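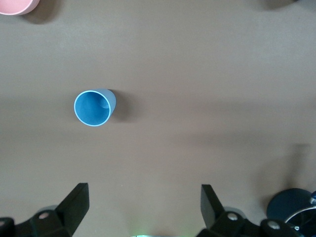 Instandhaltung im Tischformat

Die Zweiarmzelle in Kneath wird nach einem festen Plan eingerichtet und gewartet. Die meiste Arbeit entfällt auf Finger, Kabel und Kamerahalter.

Wer die Zelle bei Kondby in Kneath übernimmt, bekommt zuerst ein Klemmbrett und einen Satz Innensechskantschlüssel. Auf dem Klemmbrett liegt der Wartungsplan. Er umfasst 31 Positionen, von der Sichtprüfung der Grundplatten bis zur Kontrolle der Zeitstempel in der Aufzeichnung. Der Plan stammt vom Integrator Zavton und ist seit der Inbetriebnahme mehrfach umgeschrieben worden, zuletzt bei den Abschnitten zu Greiferfingern und Leitungsführung.

Die Zelle besteht aus zwei Leichtbauarmen, die nebeneinander an der hinteren Tischkante stehen, jeder auf einer eigenen Metallplatte. Beide Arme tragen Zweifingergreifer, am Handgelenk sitzt eine kleine Kamera mit Blick auf die Fingerspitzen. Eine weitere Kamera steht fest und erfasst den gesamten Arbeitsbereich. Gearbeitet wird mit Haushaltsgegenständen: Becher, Schalen, Teller, ein Stieltopf. Die Aufgaben klingen schlicht, zum Beispiel einen Becher greifen und an anderer Stelle aufrecht abstellen. Für die Mechanik sind sie trotzdem unangenehm, denn die Finger kommen der Tischplatte dabei ständig nahe, und jeder Versatz im Aufbau zeigt sich sofort im Greifpunkt.

Grundplatten und Nullpunkt

Der Aufbau beginnt mit den Platten. Sie werden ausgerichtet, über Kreuz angezogen und anschließend mit Schraubenlack markiert. Der Lack erspart bei späteren Kontrollen den Drehmomentschlüssel: Ist der Strich durchgehend, bleibt die Schraube unberührt. Ist er gebrochen, wird die Platte gelöst, neu ausgerichtet und die Kalibrierung beider Arme wiederholt. Ein bloßes Nachziehen ist im Plan ausdrücklich untersagt. In der Anfangszeit wurde das anders gehandhabt, mit dem Ergebnis, dass die Zelle über mehrere Tage mit einer leicht verdrehten Basis lief und die Aufnahmen aus dieser Zeit verworfen werden mussten.

Den Nullpunkt bestimmt eine Messspitze, die anstelle der Finger in den Greifer gespannt wird. Jeder Arm fährt neun Punkte auf der Tischfläche an, jeweils aus zwei Richtungen. Aus den Abweichungen berechnet die Leitsoftware Venano die Lage der Basen zueinander. Liegt ein Punkt außerhalb der Toleranz, wird zuerst die Messspitze geprüft, dann die Tischplatte, erst danach der Arm. Die Reihenfolge ist aus der Fehlerstatistik abgeleitet. Die Messspitze war die häufigste Ursache, meist durch Schmutz in der Aufnahme.

Die Tischplatte selbst ist matt und einfarbig. Zavton hatte anfangs eine hellere, glattere Oberfläche vorgesehen. Auf ihr bildeten die Deckenleuchten Reflexe, die in der Handgelenkkamera über die Greifzone wanderten, sobald sich der Arm drehte. Mit der jetzigen Platte bleiben weiche Schatten, die sich mit der Lage der Gegenstände ändern. Für die Auswertung sind sie unkritisch, solange die Beleuchtung zwischen den Sitzungen gleich bleibt. Die Leuchten werden deshalb vor jeder Schicht auf dieselbe Stufe gestellt und der Weißabgleich beider Kameratypen bleibt gesperrt.

Die Finger

Die Greiferfinger sind schwarze, abgewinkelte Platten auf verschraubten Haltern. Sie gelten als Verschleißteil. Nach 1.000 Greifzyklen steht eine Sichtprüfung an, bei der drei Dinge abgefragt werden: Kantenausbruch an der Spitze, Spiel am Halter, Parallelität im geschlossenen Zustand. Die Parallelität wird mit einem Streifen Papier geprüft, der an der Spitze und an der Fingerwurzel gleich stramm klemmen muss. Das Verfahren ist grob, aber schnell, und es findet den häufigsten Fehler: einen Finger, der nach einem Tischkontakt nicht mehr sauber im Halter sitzt.

Für den Wechsel wird der Greifer vollständig geöffnet und der Arm in die Serviceposition gefahren. Danach wird die Bremse gesetzt und die Greiferfreigabe in Venano entzogen. Die Halterschrauben liegen offen und sind ohne Demontage der Kamera zugänglich, was bei der ersten Ausführung des Halters noch anders war. Damals musste die Kamera abgenommen werden, um an die innere Schraube zu kommen, und jede Demontage zog eine neue Hand-Auge-Kalibrierung nach sich. Der Fingerwechsel dauerte mit allen Nacharbeiten 80 Minuten. Mit dem geänderten Halter entfällt der größte Teil davon.

Die Schrauben werden grundsätzlich ersetzt. Beim Einsetzen kommt mittelfeste Schraubensicherung auf das Gewinde, sparsam dosiert, denn überschüssiges Mittel greift den Kunststoff des Halters an. Nach dem Anziehen folgt eine Leerfahrt: öffnen, schließen, öffnen, bei reduzierter Kraft. Bleibt der Motorstrom im Band, wird die Freigabe wieder erteilt.

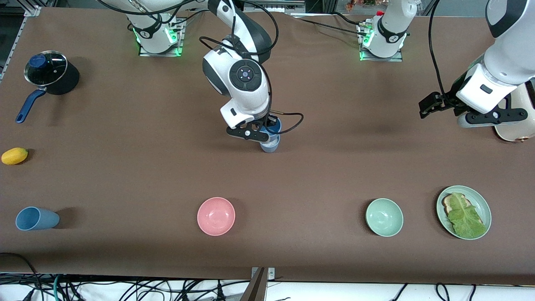
Stand dieser Seite: August, zuletzt geändert um 16:40 Uhr

Leitungen

Der zweite große Posten sind die Leitungen. Sie laufen außen am Arm entlang und werden in Schlaufen über die Gelenke geführt. Innenliegende Führung wäre sauberer, kommt aber bei diesem Armtyp für die nachgerüstete Kamera nicht infrage. Die Schlaufe muss so lang sein, dass sie in keiner Stellung auf Zug geht, und so kurz, dass sie nicht in den Arbeitsbereich hängt. Beides zugleich ist nur für einen begrenzten Bewegungsraum zu erreichen. In Venano sind daher Achsgrenzen hinterlegt, die enger liegen als die mechanischen Anschläge.

Geprüft wird die Schlaufe im Handbetrieb. Der Arm wird mit stark gebeugtem Handgelenk über die Tischmitte geführt, die Leitung dabei beobachtet und an den Befestigungspunkten leicht angehoben. Klettband hat sich gegenüber Kabelbindern durchgesetzt. Kabelbinder wurden regelmäßig zu fest angezogen, was an zwei Kameraleitungen zu Aussetzern führte. Der Fehler war schwer zu finden: Das Bild fiel nur bei bestimmten Stellungen des Handgelenks aus und kam zurück, sobald jemand den Arm zur Kontrolle in die Grundstellung fuhr. Seither wird bei jedem Bildausfall die Gelenkstellung mit protokolliert.

Vor der Tischkante laufen Leitungen auf einer weißen Fläche. Schwarz und Grün liegen durcheinander, und der Wartungsplan fordert dort eine Beschriftung an beiden Enden. Eine geordnete Verlegung im Kanal ist geplant, wurde jedoch mehrfach verschoben, weil die Zelle dafür abgebaut werden müsste. In der Zwischenzeit gilt die Regel, dass keine Leitung gezogen wird, deren anderes Ende nicht vorher in der Hand lag.

Statusanzeigen

Die Basen der Arme sind mit umlaufenden Leuchten ausgestattet. Im Betrieb leuchten sie grün. Der Plan verlangt, die Anzeige vor jedem Eingriff mit dem Zustand in Venano zu vergleichen und bei Widerspruch den sichereren der beiden anzunehmen. Am Arm selbst sitzt nahe dem Ellbogen ein rundes schwarzes Element mit blau beleuchteter Mitte. Es wird beim täglichen Rundgang mit einem trockenen Tuch abgewischt. Lösungsmittel sind an allen Gehäuseteilen verboten, an den Gelenkabdeckungen ebenso.

Gegenstände auf dem Tisch

Zur Wartung gehört in Kneath auch das Geschirr. Das ist ungewöhnlich und wurde von Zavton zunächst nicht vorgesehen. Nach einigen Wochen zeigte sich, dass die Kunststoffbecher an der Greifstelle glatter werden und früher durchrutschen als neue. Seitdem werden sie wie Prüfmittel geführt, mit Ausgabe und Rückgabe. Ein Becher mit Riefen am Rand wird aussortiert. Schalen und Teller halten länger. Beim Topf mit Glasdeckel wird der Sitz des Deckelknopfs kontrolliert, bei Lebensmitteln entscheidet der Augenschein. Salatblätter sind vor jeder Sitzung zu ersetzen, Zitronen halten deutlich länger durch.

Die Startanordnung legt Venano fest. Das Programm gibt Zonen vor, keine genauen Koordinaten, und lässt auch umgekippte Becher als Ausgangslage zu. Gegenstände am Rand des Arbeitsbereichs werden im Kollisionsmodell als feste Körper geführt. Wer einen solchen Körper versetzt, muss das Modell anpassen, bevor die Arme freigegeben werden. Beim Schichtwechsel ist das der Punkt, an dem die meisten Einträge im Protokoll fehlen.

Wiederanlauf

Nach jedem Eingriff fährt die Zelle ein kurzes Prüfprogramm mit halber Geschwindigkeit. Zuerst bewegt sich nur ein Arm, der andere bleibt mit geöffnetem Greifer in Warteposition. Dann wird getauscht. Erst im dritten Durchgang arbeiten beide gleichzeitig, wobei ein Becher gegriffen, angehoben und aufrecht wieder abgestellt wird. Bewertet werden Motorströme, Bildfolge und die Lage des Bechers am Ende. Kippt er beim Absetzen, gilt der Durchgang als nicht bestanden, auch wenn alle Messwerte stimmen.

Offen ist derzeit die Frage der Ersatzteilhaltung. Kondby lagert einen vollständigen Fingersatz je Arm, dazu Halter, Schrauben und eine Kameraleitung. Ein Ersatzgreifer ist nicht vorhanden. Zavton empfiehlt die Anschaffung, Kondby will zunächst die Laufzeit der vorhandenen Geräte auswerten. Die Daten dafür kommen aus dem Protokoll in Venano, in dem die ersten Betriebswochen nur lückenhaft erfasst sind und aus den Papierbögen nachgetragen werden müssen.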